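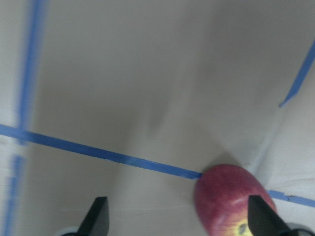
사과만 잡으면 한쪽 손가락이 먼저 닿습니다 (동아리 과제, 팔 두 대)

Villidum 질문방 > 로봇/자동화 > 학생 과제
글쓴이: 납땜연기
10/07/2019

안녕하세요. Forley 로봇 동아리에서 Kröger 컵 정리 부문을 준비하고 있습니다. 정리 부문이라고 하면 거창하게 들리지만 규칙은 한 줄입니다. 작업대 위의 물건을 집어서 바구니에 넣는다. 다섯 살짜리도 할 수 있는 일을 우리는 팔 두 대와 한 학기를 들여서 못 하고 있습니다.

구성부터 적겠습니다. 갈색 판에 파란 마스킹 테이프로 격자를 붙여 놓고, 팔 두 대가 각각 자기 쪽 물건을 맡습니다. 손목에 작은 카메라가 하나씩 있고 작업대 전체를 보는 고정 카메라가 따로 있습니다. 사람이 조종해서 시연을 모으고, 그걸로 학습시킨 모델이 따라 하는 방식입니다. 녹화와 재생은 Julivska라는 프로그램으로 합니다. 졸업한 선배가 만들었고 설명서는 주석 두 줄이 전부인데, 그중 한 줄은 "여기 건드리지 말 것"입니다.

시연은 257개를 모았고 그중 사과를 잡는 것이 200개입니다. 나머지는 작은 물건들입니다. 작은 물건은 의외로 잘 됩니다. 문제는 사과입니다. 그리퍼를 꽤 넓게 벌리고 내려가는데 두 손가락의 가운데로 안 내려가고, 손목 카메라로 보면 사과가 늘 오른쪽 손가락에 더 가깝습니다. 그대로 닫으면 오른쪽 손가락이 먼저 사과를 밀고, 사과는 구르다가 왼쪽 손가락에 걸리면 잡히고, 안 걸리면 여행을 떠납니다. 지난번 점검에서 실패가 43번이었고 거의 다 이 모양이었습니다.

지금까지 해 본 것:

- 사과를 바꿔 봤습니다. 큰 사과, 작은 사과, 옆 조가 간식으로 가져온 사과. 변화 없음. 옆 조와의 사이만 나빠졌습니다.
- 그리퍼를 끝까지 벌리게 해 봤습니다. 성공률은 조금 올랐는데, 미는 거리가 길어져서 굴러갈 때는 더 멀리 갑니다.
- 학습을 더 오래 돌려 봤습니다. 손실 그래프는 예쁘게 내려갔고 사과는 그대로 굴러갔습니다.
- 조명을 바꿔 봤습니다. 사과 그림자가 조금 옅어졌습니다. 그게 다입니다.

제가 의심하는 것은 세 가지 정도인데 순서를 못 정하겠습니다. 첫째는 손목 카메라가 삐뚤게 달렸다는 것. 카메라가 기울어져 있으니 모델이 생각하는 가운데와 실제 가운데가 다를 수 있습니다. 둘째는 그리퍼 기준점(TCP) 값 자체가 틀렸다는 것. 이 값은 작년 조가 넣어 놓은 것이고 작년 조는 다른 손가락을 썼다고 합니다. 셋째는 시연하는 사람이 원래 그렇게 잡는다는 것인데, 시연을 제일 많이 한 사람이 저라서 이 가설은 맨 뒤에 두었습니다.

그리고 손목 영상이 움직일 때 많이 흐립니다. 격자 테이프가 두 줄로 보일 때도 있습니다. 이게 원인인지 그냥 흐린 건지도 모르겠습니다.

질문은 이것입니다. 시연을 전부 다시 모으지 않고 셋 중 어느 쪽인지 가려내는 방법이 있을까요? 다시 모으자고 하면 조원들이 저를 바구니에 넣을 것 같습니다. 본선은 2월이고 그 전에 시험도 있습니다.

덧붙임: 카메라 위치를 물어보신 분이 있어서 적습니다. 고정 카메라는 작업대를 비스듬히 위에서 내려다봅니다. 격자는 위쪽으로 갈수록 좁아 보이지만 실제로는 그렇지 않습니다. 칸은 눈대중으로 붙였고 그 눈은 제 눈이 아닙니다.

덧붙임 2: 티치 펜던트에서 직접 좌표를 찍어 움직이는 것은 됩니다. 제가 할 줄 아는 몇 안 되는 일입니다. 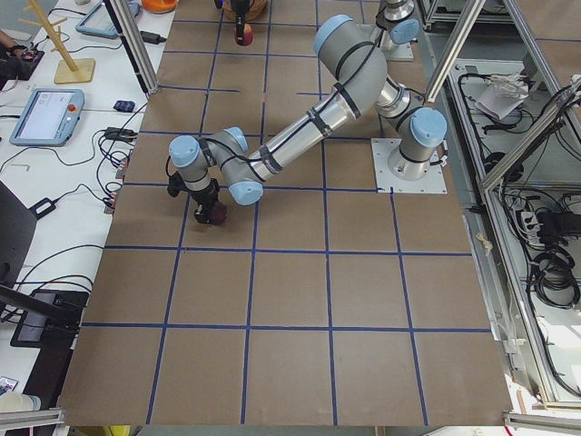
Ingeborg Reinholz

시연을 버리기 전에 손목을 돌려 보세요. 말 그대로입니다. 모델도 Julivska도 다 끄고 펜던트만 씁니다.

1. 격자 테이프가 만나는 자리 하나를 고르고 그 위에 볼펜으로 작은 십자를 그립니다.
2. 그리퍼를 조금만 벌린 상태로, 두 손가락의 한가운데가 십자 바로 위에 오도록 팔을 내립니다. 가운데는 눈으로 맞추지 말고 손가락을 천천히 닫아서 맞닿는 자리로 확인합니다.
3. 좌표를 적습니다.
4. 판에 닿지 않게 살짝 올린 다음, 위치는 그대로 두고 툴 기준으로 손목만 180도 돌립니다. 케이블이 감기는 쪽으로 돌리지 마세요. 손목에서 팔뚝을 따라 올라가는 선이 있으면 반쯤 돌렸을 때 한 번 멈추고 당겨지는지 봅니다.
5. 다시 내려서 닫습니다.

돌린 뒤에도 손가락이 같은 십자 위에서 만나면 TCP의 좌우 값은 맞는 것입니다. 십자를 비켜 가면 틀린 것이고, 비켜 간 거리의 절반이 오차입니다. 절반을 잊고 전부 보정하는 사람이 해마다 나옵니다. 그 경우에는 반대쪽 손가락이 먼저 닿게 되어서 적어도 기분 전환은 됩니다.

TCP가 맞게 나오면 다음은 두 손가락이 똑같이 움직이는지 봅니다. 판에 자를 테이프로 붙이고 그 위에서 벌렸다 닫았다 해 보면 됩니다. 한쪽이 늦게 출발하거나 덜 벌어지면 기계 문제입니다. 손가락을 바꿔 단 적이 있다고 했으니 나사도 보세요. 좌우 손가락을 거꾸로 끼운 조도 본 적이 있습니다. 대칭처럼 생겼는데 대칭이 아니었습니다.

둘 다 멀쩡하면 그때 카메라를 의심합니다. 다만 손목 카메라가 기울어져 있다는 것만으로는 문제가 되지 않습니다. 시연할 때도 똑같이 기울어져 있었다면 모델은 그 기울어진 그림에서 배웠을 테니까요. 문제가 되는 것은 시연을 모으던 중간에 카메라가 움직였을 때입니다. 확인은 쉽습니다. 첫 시연과 마지막 시연에서 그리퍼를 완전히 벌린 화면을 한 장씩 뽑아 겹쳐 보세요. 손가락 끝은 카메라와 함께 움직이니까 화면에서 늘 같은 자리에 있어야 합니다. 어긋나 있으면 누가 카메라를 친 것입니다. 범인은 찾지 마세요. 안 나옵니다.

흐린 영상은 노출 시간을 줄이고 그만큼 조명을 밝게 하면 나아집니다. 자동 노출이 켜져 있으면 끄세요. 그런데 내려가면서 흐린 것은 그다음 문제입니다. 저라면 사과 위에서 200밀리초 멈추게 하고, 그 멈춘 상태의 영상으로 마지막 위치를 정하게 하겠습니다. 시연에도 그 멈춤이 들어 있어야 모델이 따라 합니다. 사람이 안 멈춘 것을 모델이 알아서 멈춰 주지는 않습니다.

댓글

납땜연기: 돌려 봤습니다. 십자에서 벗어나긴 하는데 볼펜 선 굵기 정도입니다. 이게 틀린 건가요, 제가 십자를 굵게 그린 건가요?

Ingeborg Reinholz: 십자를 굵게 그린 것입니다. TCP는 통과.

납땜연기: 손가락도 같이 움직입니다. 영상도 겹쳐 봤는데 손가락 끝 자리가 똑같습니다. 가설이 하나 남았는데 별로 마음에 안 듭니다.

칸막이뒤에서

카메라를 더 좋은 걸로 바꾸세요. 저희 조도 비슷했는데 카메라 바꾸고 해결됐습니다. 정확히는 카메라도 바꾸고 그리퍼도 바꾸고 주제도 바꿨습니다. 지금은 컨베이어 합니다. 사과는 원래 둥글어서 안 되는 겁니다.

손가락에 고무를 붙이는 방법도 있습니다. 안 해 봤습니다.

댓글

Ingeborg Reinholz: 고무는 잡은 다음에 안 미끄러지게 해 줍니다. 잡기 전에 미는 것은 고무를 붙여도 밉니다. 더 잘 밀 수도 있습니다.

칸막이뒤에서: 그래서 안 해 봤다고 썼습니다.

Edeltraud Sauerland

위의 댓글까지 읽고 씁니다. 남은 가설이 맞을 겁니다. 시연을 탓하는 말이 아니고(조금은 그렇습니다), 사람이 조종하면 거의 다 이렇게 됩니다.

팔을 옆에서 보면서 조종하면 앞쪽 손가락은 잘 보이고 반대쪽 손가락은 물건이나 그리퍼 몸통에 가려집니다. 그러면 사람은 보이는 손가락을 물건에 바짝 붙이고, 안 보이는 쪽은 여유를 넉넉히 둡니다. 부딪칠까 봐 그러는 것인데 본인은 가운데로 내려갔다고 믿습니다. 사람은 조종하다가 사과가 밀리는 느낌이 들면 손을 조금 틀어서 수습합니다. 그 수습까지 시연에 들어가지만 모델은 치우친 접근은 아주 성실하게 배우고 수습은 대충 배웁니다. 작은 물건이 잘 되는 것도 설명이 됩니다. 벌린 폭에 비해 물건이 작으면 조금 치우쳐도 닫히면서 가운데로 밀려 들어옵니다. 사과는 무겁고 구르니 그렇게 얌전하지 않습니다.

확인하는 법은 이렇습니다. 사과 시연 중에서 아무거나 골라, 닫기 명령이 나가는 순간의 손목 화면을 한 장씩 뽑습니다. 사과의 왼쪽 끝에서 왼쪽 손가락까지, 오른쪽 끝에서 오른쪽 손가락까지 픽셀로 잽니다. 사과가 화면 아래에서 잘려 보여도 좌우만 보이면 잴 수 있고, 손가락에 가려진 쪽은 간격을 0으로 적으면 됩니다. 표에 조종한 사람 이름을 한 칸 넣으세요. 이 칸이 중요합니다. 조원들 앞에서 열어 볼지는 알아서 정하시고요.

나온 결과에 따라 할 일이 다릅니다.

특정 사람의 시연만 치우쳤으면 그 사람 것을 빼고 학습해 봅니다. 남는 수가 적어도 일단 해 보세요. 몇 시간이면 답이 나옵니다.

모두가 같은 쪽으로 치우쳤으면 조종하는 자리가 문제입니다. 이때는 전부 다시 모으지 말고 사과만 40개를 새로 모아서 섞습니다. 조건을 정해 두고 모으세요. 절반은 조종석을 작업대 반대편으로 옮기고 하고, 절반은 사람이 팔을 아예 안 보고 손목 카메라 화면만 보고 합니다. 사과 자리는 격자 칸을 하나씩 돌아가며 바꾸되, 칸의 정중앙에만 놓지 마세요. 사람은 격자가 있으면 꼭 정중앙에 놓습니다. 테이프 위에 걸치게도 놓고, 꼭지 방향도 돌려 놓습니다.

새로 모으는 것에는 Ingeborg가 말한 멈춤을 넣되, 멈춘 다음에 옆으로 한 번 고치는 동작까지 일부러 넣으면 좋습니다. 일부러 조금 치우쳐 내려갔다가, 멈추고, 옆으로 옮기고, 닫는 식입니다. 치우친 상태에서 어떻게 하는지를 본 적이 있어야 모델도 합니다. 단, 치우쳐 내려가는 앞부분은 학습에서 빼야 합니다. 안 빼면 일부러 치우치는 법을 배웁니다. 저희가 안 뺐습니다.

한 가지 더. 팔이 두 대면 둘 다 재 보세요. 서로 다른 쪽에 서 있으니 치우친 방향도 다를 수 있는데, 둘을 한 모델에 섞어 넣었다면 모델 입장에서는 꽤 억울한 수업이었을 겁니다.

댓글

납땜연기: 쟀습니다. 이름 칸도 넣었습니다. 저만 치우친 줄 알았는데 다 같은 쪽입니다. 이렇게 기쁜 나쁜 소식은 처음입니다.

Edeltraud Sauerland: 조종석이 어디였나요?

납땜연기: 늘 노트북 옆이었습니다. 의자가 거기 하나밖에 없어서요.

Edeltraud Sauerland: 의자를 옮기세요.

칸막이뒤에서: 카메라도 바꾸세요.

납땜연기: 의자 옮기고 새로 모으는 중입니다. 화면만 보고 조종하는 쪽은 처음에 다들 못 하겠다고 하더니 익숙해지니까 이쪽이 더 가운데로 내려갑니다. 화면이 흐린 건 노출을 고정하니까 확실히 줄었고, 대신 방이 수술실처럼 밝습니다. 학습은 오늘 밤에 돌립니다. Julivska에서 앞부분 잘라 내는 기능을 찾았는데 "여기 건드리지 말 것" 바로 아래에 있습니다.

Ingeborg Reinholz: 원본 폴더부터 복사해 두고 건드리세요.

납땜연기: 복사했습니다. 건드리러 갑니다. 결과 나오면 여기에 이어서 쓰겠습니다.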